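### 3.2 Buyers, Fireplaces and the Showroom Floor

Home heating studies tend to assume that people choose a fireplace for its heat. Our visits to the Villalobos showroom suggest they choose it for the wall it will hang on. Of the 263 shoppers who filled in our form, 59 asked about efficiency before they asked about trim color. The rest got there eventually, usually while hunting for a pen.

Sales staff had long since adapted. Jacinto Robles, who ran the floor during our visits in June, kept the efficiency chart in a drawer and the trim samples on the counter. Cervantes and Calimlim describe the same habit among tile dealers, though their dealers at least had a chart on the wall - upside down, in one case.
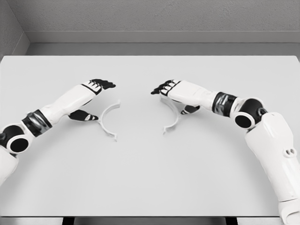 **Figure 4.** Two curved white pieces on a tabletop, between two robot hands (simulated).

Price mattered less than we had expected. Shoppers shown the Tillov insert and the costlier Prumden unit side by side were willing to pay over 200 dollars more for the one with the thinner frame, even when told that both gave the same heat. Asked why, 16 of them said the thicker one looked "like a heater." It was, of course, a heater.

Installation came up late, if at all. Few shoppers had measured the wall in question, and several offered to do so with their arms. Venting was raised mainly by those who had owned a gas unit before and had opinions about it.
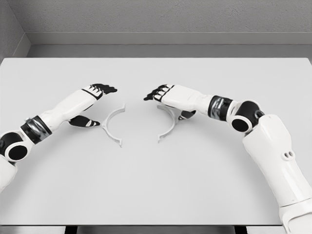
### 3.3 Limits of the Survey

All our answers come from one showroom, and people who visit showrooms are already fond of showrooms. We did not follow shoppers home, so we cannot say which units were bought elsewhere.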